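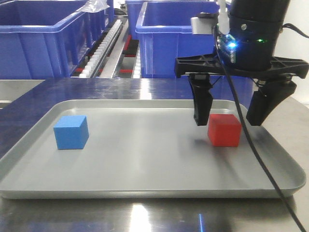
Print this page | E-mail this page

Block and Tray Collection: New Arrangements for Borrowers

December 3, 2024

The Gronmont Learning Resource Library has completed the reorganization of its block and tray collection, which began in September. The revised borrowing arrangements set out in this item apply to all member schools, child care centres and family groups, including those whose standing orders were placed under the previous rules.

The collection was last catalogued when the library moved to its present premises on Mughal Street. It has grown considerably in the intervening period, through purchase and through the transfer of materials from the former Ciltereo centre, and the original list no longer corresponded to what was on the shelves. Cubes of different sizes had been stored together. Trays had been issued with sets to which they did not belong, and several members reported receiving a colour sorting set in which one colour was absent altogether.

Under the direction of Farzana Khokhar, Collections Manager, the whole of the holding has now been sorted, cleaned and relabelled. The new catalogue lists 516 foam blocks available for loan. A further quantity, mostly cubes with torn corners or heavily faded faces, has been withdrawn.

What may be borrowed

Foam cubes are now issued by colour and not by set. A member wishing to work with red and blue only may order red and blue only. Colours currently held are red, blue, yellow and green. Orange was held in small numbers and has been discontinued, as borrowers had difficulty telling the older orange cubes from the red ones under classroom lighting.

Metal trays with raised edges may be ordered singly or in groups of up to three. The raised edge keeps the work in one place and gives younger children a clear boundary. Members who have used only the felt mats are encouraged to try a tray for at least one loan period. The mats remain available.

Wooden blocks, threading boards and the Tetusness shape cards are not affected by these changes and will be the subject of a separate notice.

Suggested use

Amna Sethi, who advises members on early mathematics, recommends beginning with very little. Two cubes of similar size but different colour, placed well apart on a tray, are sufficient for a first session with children who are new to the material. The child may be asked to point to the red cube, to say which side the blue one is on, or to bring the two together until they touch. Position words (left, right, beside, between, near, far) can be introduced without any further equipment. Additional cubes should be added one at a time, and colours should be changed before quantities are increased.

Ms. Sethi also asks educators to allow for pauses. A child who looks at the tray for some time before moving a cube is working, and need not be prompted.

Fuller notes, including a page on pattern-making for older children, are enclosed with each loan. The notes were prepared with the assistance of Pao-chu Ko and are available in large print on request.

Cleaning before return

Foam cubes are to be wiped with a damp cloth and a small amount of mild soap, and left to dry fully before they are packed. They must not be put in a dishwasher or clothes dryer. Bleach and alcohol wipes take the colour out of the surface and should not be used. Trays may be washed by hand in warm water and dried with a tea towel. Please do not stack cubes in a tray while either is still wet.

Members are asked to peel off any stickers or tape they have applied. Names and numbers should not be written on the cubes in any kind of marker, including those sold as washable.

Packing and drop-off

Each loan is supplied in a clear bag with a printed contents slip. The same bag and slip should come back with the materials. A replacement bag can be had at the desk without charge, and any food-safe bag of similar size is acceptable - shopping bags are not.

Returned foam goes in the bin marked for foam, and trays are handed in at the desk. Items left outside the entrance after closing will be treated as still on loan.

Loss and damage

The library does not charge for ordinary wear. Members are asked to report a missing cube at the time of return, so that the catalogue can be corrected, and one or two lost cubes in a year will not be pursued. Where a tray has been bent or a full colour has gone missing, the member will be contacted by Virgil Marinescu, who administers member accounts, and a replacement cost may be agreed.

Loan limits

Individual families may hold up to three colours at one time. Schools and centres may hold all four, together with up to three trays. Organizations planning a public event may apply for a larger loan, to a maximum of 300 cubes, and should do so in writing at least one month ahead. Event loans must be collected and returned by the same person.

The library intends to bring the number of foam blocks to 1,000 as funds permit. Yellow and green are the present priority. Donations of used foam blocks cannot be accepted, although the library is grateful to those who have offered them.

Questions about orders already placed should be directed to Farzana Dogar at the loans desk. Members who hold a copy of the old printed catalogue are asked to recycle it. The new one may be collected from the desk during regular hours or requested with the next loan.

Print this page | E-mail this page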